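Skosalach Tabletop Set: data card and recording rules
Version 7, maintained by the Amadi group

Scope
This card covers 1,562 episodes recorded at the Skosalach workspace and lists the rules an episode has to meet before release. Of these, 291 are held back for evaluation and must not be used for training. The split file is fixed between versions.

Rules for the workspace
1. Objects are placed within reach of the arm before recording starts. No hands enter the work area during an episode.
2. Cable on the tabletop is allowed if coiled. A cable that crosses the path of the gripper ends the episode.
3. Fixed cameras are checked against the reference view every 200 episodes. If a camera has moved, the block is tagged "recalibrated".
4. Loose items may stay on the table but must be listed in the scene field.
5. A dropped object is a failure, even if the arm picks it up again.

Typical views from the fixed cameras:

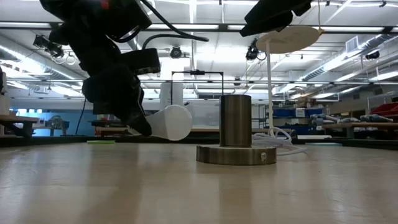
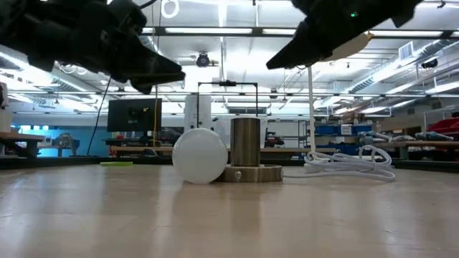 Metal cylinder on its round base and coiled white cable, in both views.

Comment on rule 4, received from Amel: listing loose items by hand won't scale, and two operators will name the same thing in two ways. We lost a week merging labels on Nurov for that reason. Please publish a closed word list with the next version and reject any file that goes outside it.

Response: accepted in part. A word list will ship with version 8. Files with unknown words will raise a warning and stay in the set until an operator has reviewed them.

Labels
Each episode has one outcome label: success, failure or void. Void is reserved for faults in recording. It must not be used for poor grasps.

Known limits
Lighting was not controlled. Glossy surfaces show reflections, and depth values there should be treated with care. Force readings are missing from episodes recorded before September.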